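Clultow Residents' Services
Home and Kitchen Guidance
Sheet 3: Sponges, cloths and scrubbing pads

Scope of this sheet

The guidance applies to shared and private kitchens in all Clultow buildings, including Dovton House. It replaces the advice on washing-up equipment in the old welcome folder. Questions about supplies should be sent to Genalyn Magbanua at the Residents' Office, Room 166.

Choosing a sponge

Residents may use any sponge or pad they prefer in a private kitchen. In shared kitchens, please keep to the fabric-covered type, which can go through the washing machine and stands up to regular use. Metal scourers should be kept for uncoated steel and must not be used on non-stick pans, enamel or the hob surface. Scratched hobs are charged at the end of a tenancy.

Keep one sponge for dishes and a separate one for worktops and the sink. Sponges used on floors or in bathrooms must not be brought back into the kitchen.

After each use

Scrape food from plates and pans into the caddy before washing up. A sponge clogged with rice or porridge is difficult to rinse clean.

Rinse the sponge under the hot tap until the water runs clear, squeezing it several times. Press the water out between both palms. Wringing or twisting pulls at the stitching along the edge and shortens the life of the cover.

If the sponge has touched raw meat, fish or egg, do not put it back with the others. Place it directly in the wash.

Washing

Fabric-covered sponges may be washed with tea towels and dishcloths on a hot cycle, subject to the maker's label. Do not add fabric softener, as it leaves a coating on the loops and the sponge will no longer take up water properly. A mesh bag is useful where the sponge has a bound edge. Sponges in daily use should be washed 2 times a week.

Residents sometimes ask whether a sponge may be heated in the microwave. We do not recommend it. Some covers contain metallic thread, and a sponge that is too dry may catch fire.

Drying

Most complaints of stale smells in shared kitchens concern sponges left in the bottom of the sink or flat on the draining board. A small wire rack with short legs allows air to reach the underside as well as the top. Lay the sponge flat along the rack and leave space between it and anything else that is drying. On a wooden table or worktop, press out as much water as possible first and wipe up any drips – standing water will mark the wood.

Racks should be wiped weekly and dried at the joints, where rust tends to begin. Cooling racks used for baking are to be kept for food only.

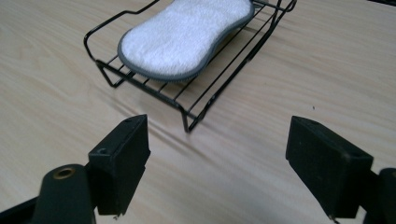

When to replace

Discard a sponge when the smell remains after washing, when the cover has split, or when the filling has gone flat and no longer springs back. Worn sponges may be cut down and used once for dirty jobs such as bicycle chains or outdoor bins, then thrown away with general waste.

Replacement sponges for shared kitchens are issued in March and on request at other times. Please hand in the request slip at the Residents' Office before 4 pm.

Sheet prepared by Lesego Buthelezi and Khurram Shaikh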